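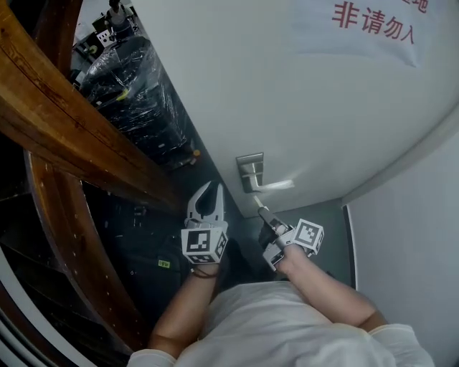 Monday, August 18, 2025. Account book from Drurkach, 1691, second week on the bench. Cooked a fresh batch of wheat starch paste first thing, as the last of the old batch had gone thin and smelled sour. Humidity in the workroom read 60 percent when I opened up, too high for what I had planned, so the dehumidifier went on and I did dry work until lunch. Please pull the white door all the way closed when you go through, and push down on the silver lever to be sure it has latched. The reading climbs whenever it's left ajar, and the repairs pressed under blotter take much longer to dry.

Dry work was surface cleaning. Finished the last of the front gathering with the soft brush and the sponge, and went over the margins with grated eraser where the brush left gray. Stayed off the writing. The ink is iron gall and fairly stable in the front half, brown with a bit of haloing, but the columns of figures on the right-hand pages are heavier and in a few spots the strokes have cracked through. Marked those leaves with slips. Dirt from the gutters went into a labeled envelope along with a few bits of straw and what looks like blotting sand. The owner asked us to keep everything that comes out of the book.

Damage is about what the survey said. The tail edge of the first 40 leaves has been wet at some point, with a tide line running up toward the spine. The paper below the line is soft and has no size left in it. You can feel the difference with a fingertip. Above the line it still rattles. The survey has the back of the book down as sound and I agree, apart from the last leaf, which was pasted to the board and has torn where somebody lifted it.

Afternoon, reading down to where I wanted it. Tried the tissue samples from Derkden on the torn edge of a blank leaf:

Lightest weight: disappears nicely on the paper but no strength at all at the corner. Fine over a crack in a figure column, no use on the tail edge.

Middle weight, untoned: good strength, but it shows as a pale band along the tide line. Too bright.

Middle weight, toned: good. Slightly warmer than the leaf, and once it was down and pressed I had to tilt the page to find the join. Going with this for the tail edge.

Heaviest: too stiff. The leaf wants to fold at the edge of the repair and not where it should. May do for the board attachment.

Tore the strips with a water line, not cut. The long fibers at the edge do most of the holding. I had the paste too wet on the first strip and it pulled a small dark line out of the old stain. Caught it with a dry blotter but it is there, inner corner of the leaf, recorded in the treatment file. After that I brushed the paste out on the glass first and let it sit until the shine went, and had no more trouble.

No paste anywhere near the writing. For the cracked strokes I am using the gelatin-coated tissue, barely damped on a sponge with a filter paper over it. Did 2 of the marked leaves this way. Both lie flat, no movement in the ink that I can see under the loupe. The coating on our own sheet is uneven though, thicker at one end, and it leaves a faint gloss. Will coat a new sheet tomorrow and let it dry overnight on the polyester before using it. 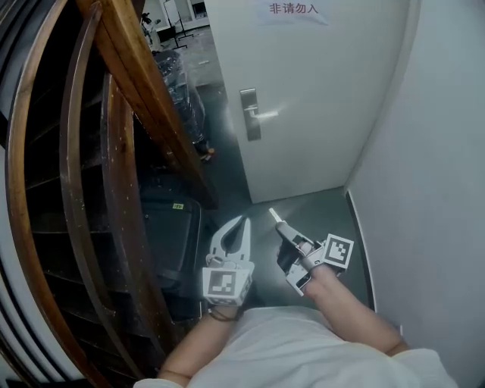
Sewing. I had hoped to leave it alone and I still think we can for most of the book. The thread is linen, original by the look of it, and holds from the middle on back. Toward the front it has broken at the tail kettle stitch and the first gathering swings out when the cover is opened. The supports are alum-tawed, raised, and the top one has split at the front joint. The others are dirty but flexible.

Wing-sze Hsiao looked it over this afternoon and would take a new thread through the loose gathering, tie it in to the sound sewing behind, and leave the rest as it is. She doesn't want the spine linings lifted. Underneath is printed waste, a strip with part of a decorated initial on it, and the adhesive there is still doing its job. I had wanted to lift one panel to get at the split support. Her suggestion is to go in from the joint side with a frayed cord and not touch the panel. We'll try it on the dummy that was made up in December before anything happens to the real one. It has the same kind of supports, and the joint has been flexed enough to behave like an old one.

Cover. Limp parchment, cockled, with a tie missing at the fore edge and the stub of another still laced in. Clean only. The merchant's mark on the front is very faint and should be photographed in raking light before the cover is touched. Brusto have said they don't want the missing tie replaced, so the holes stay empty. They also asked whether it can go on display open. I would say yes for a short loan, low opening, on a proper cradle, somewhere past the middle where the paper is strong. Not at the front. Need to put that in writing to them along with the estimate for the box.

Stock: nearly out of the thin blotter. Plenty of the thick. The small bone folder has a nick in it and shouldn't be used on this paper until it has been sanded. Toned tissue should cover the tail edge with some left over, but I wouldn't start anything else from that sheet.

Left in the press overnight: the trial leaf with all four samples, and both of the gelatin repairs between polyester web, light weight only. Don't move them before I have looked. Paste is in the fridge in the lidded jar, strained once, needs straining again.

Tomorrow: coat the gelatin sheet, start the tail edge from the first leaf, set up the dummy for the joint repair.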